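Wednesday, late, kitchen table

I told myself I'd write this up before bed while my hands still remember what the two jaw sets felt like, so I've made a pot of tea and I am going to be long about it, as usual.

It was gripper day. We have been saying "we'll compare them properly" since I joined, and every time something more urgent came along, a demo or a broken servo or somebody's thesis chapter. But the Nisent jaws finally arrived last week (in a box big enough for a bicycle, bless them) and Cheuk-hei Tai put a note on the whiteboard that said GRIPPERS, WEDNESDAY, NO EXCUSES, and for once we all turned up.

So, the contest. On one side the Pernow jaws we've been using since forever, which I am fond of the way you're fond of an old car. On the other side the Nisents, which cost more than I like to think about and have a softer pad. Same arms, same controller, same leader handles, same two cloths. Yu-ting Liao wrote the plan and it was a good plan: 40 pickups with each set, taking turns at the handles so that it wasn't all down to whoever had slept best. She drives beautifully. I drive like someone backing a trailer into a garage. I suppose that is useful data too.

We started with the Pernows in the morning. They did fine on anything with an edge you could get under, and I got three good folds in a row and was unbearable about it until lunch. What they don't like is cloth lying dead flat. The tips skate. You press down a little harder, the arm sags a little, the wrist complains, and then you've pushed the fabric into a ridge and you pinch the ridge and pretend that was the idea all along. Jean McIver calls it "bulldozing" and keeps a tally in the margin of her notebook, and I'm afraid my initials are beside most of the marks.

Changing over took far too long. One of the screws on the left wrist had been put in by a very strong person (I have my suspicions) and I went through two hex keys before it gave. Then the zero was off on that side and the jaws closed a hair early, so we had to run the homing routine again and I ate a sandwich standing up, watching numbers.

The Nisents felt strange to me at first. Slower to close, or else they just feel slower in the hand, and Yu-ting and I argued about that quite happily for a good while. But on flat fabric they're lovely! You come down gently, you close, and the cloth just comes along. Then we got to the small metal things and I wasn't so sure anymore. Soft pads let a smooth handle roll, and you have to come at it square or it turns on you. Jean thinks a strip of something tacky would cure it. I think I need more practice, and she was too kind to agree out loud. 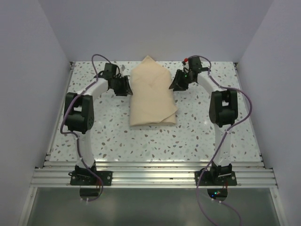 The cloth folded up between the two arms, and the larger layout with the gauze, the scissors and the tray. 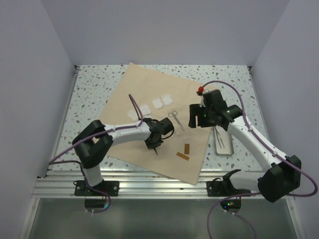 The other argument of the day was about the camera. Cheuk-hei wants to bring it down lower so we can see the tips at the moment they close, and I want it left exactly where it is, so that what we record this month can be laid beside what we recorded in February. We settled on borrowing a second one from Ásdís Mikkelsen's group upstairs, if she'll let us. She usually does if I bring cinnamon buns, so that's my Thursday evening spoken for.

I haven't totted up the scores yet and I'm trying not to guess. My gut says Nisent for fabric and Pernow for everything hard, and what I'd really like is one of each, left and right. When I said so Yu-ting groaned, because it means two calibration files and two sets of spares in the drawer, and she's the one who looks after the drawer. Still, she didn't say no. She wrote it at the bottom of the plan with a question mark.

My shoulders ache from the handles. I must remember to lower the stool before the next session, and to order the right screws, the short ones, a bag of 100 so we stop stealing them from each other. Also to call Mom back. The tea's gone cold and I've still got the hex key in my cardigan pocket, so that will have to go back in tomorrow before Jean notices.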